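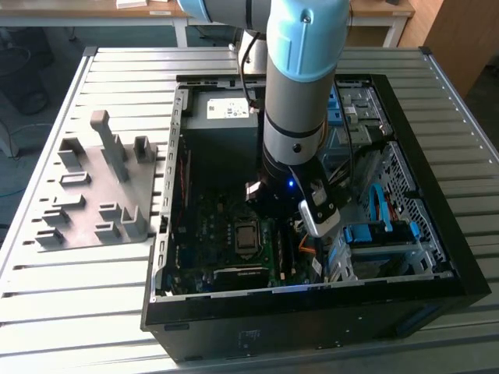 Albertina Coelho asks which figure to log when the ward count and the register disagree at a field hospital. Log both, with the time of each.

1. Open a new sheet at every shift change.
2. Enter arrivals by triage color, then transfers out. At Drovdale on 30 May 2020 the register showed 262 arrivals and 181 beds.
3. Mark any figure given by phone as unconfirmed until a second source repeats it.

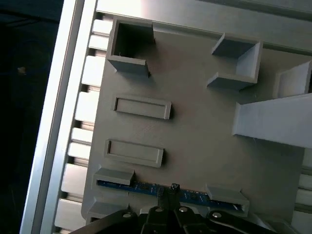 Casualty cards go in the order received, unsorted. Sorting at the door slows intake and hides gaps in the numbering. Keep blank and filled cards apart; two open holders fixed to one plate, like the gray pocket and the rectangular holder to its right, will do. Check the filled stack against the register every 21 cards.

4. Send the closing total to the Zakaria desk before the next sheet is opened.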